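책상 위를 비우라는 말에 대하여

저는 책상을 비우라는 충고를 들을 때마다 좀 억울해요. 정리 책은 죄다 표지부터 하얗고, 책장을 넘기면 연필 한 자루만 놓인 책상이 나오잖아요. 저도 작년 5월에 큰맘 먹고 따라 해 봤거든요. 영수증이며 엽서며 다 쓴 수첩까지 거의 500장 가까운 종이를 상자에 쓸어 담아 베란다로 보냈어요. 첫날은 참 좋았습니다. 커피도 괜히 예쁜 잔에 마시고요.

그런데 사흘째부터 일이 안 되더라고요. 번역하다 막히면 저는 늘 옆에 쌓인 걸 뒤적이는데, 뒤적일 게 없으니 휴대폰만 보게 되는 거예요. 결국 베란다에 나가 쪼그리고 앉아서 상자를 뒤졌죠. 무릎이 다 저렸어요!

같이 일하는 구도 나쓰미 씨는 정반대예요. 퇴근할 때 책상에 아무것도 없어야 잠이 온대요. 저더러 “그 더미에서 뭘 찾긴 찾아요?” 하고 묻는데, 찾습니다. 왼쪽은 급한 것, 오른쪽은 언젠가 읽을 것, 키보드 밑은 잊고 싶은 것(주로 고지서). 남한테 설명하긴 어려워도 저한테는 꽤 분명한 질서예요.

그러니까 제가 불편한 건 정리 자체보다 정리를 성격 점수처럼 매기는 분위기예요. 책상이 어수선하면 마음도 어수선하다고들 하는데, 글쎄요, 제 마음은 책상을 치운 주에 제일 어수선했거든요. 회사에서 자리마다 물건을 세 개까지만 두라고 할 때도 비슷한 기분이었어요. 손님이 오는 자리라면 이해하죠. 하지만 하루 여덟 시간 앉아 있는 사람한테는 그 사람 손에 익은 자리가 있는 법이잖아요.

요즘은 타협을 했습니다. 밥 먹는 식탁은 깨끗이, 책상은 내버려 두기. 베란다 상자에서도 엽서부터 조금씩 도로 들어오는 중이에요. 나쓰미 씨가 보면 한숨을 쉬겠지만, 뭐, 그분이 제 책상에서 일할 건 아니니까요.

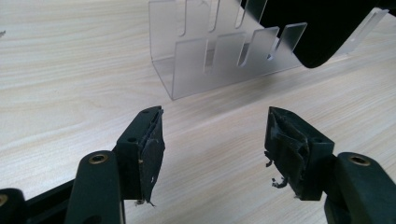
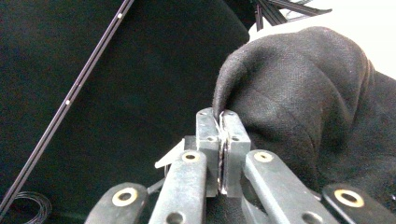

나뭇결 위의 반투명 아크릴 스탠드(첫 번째), 짙은 회색 천(두 번째)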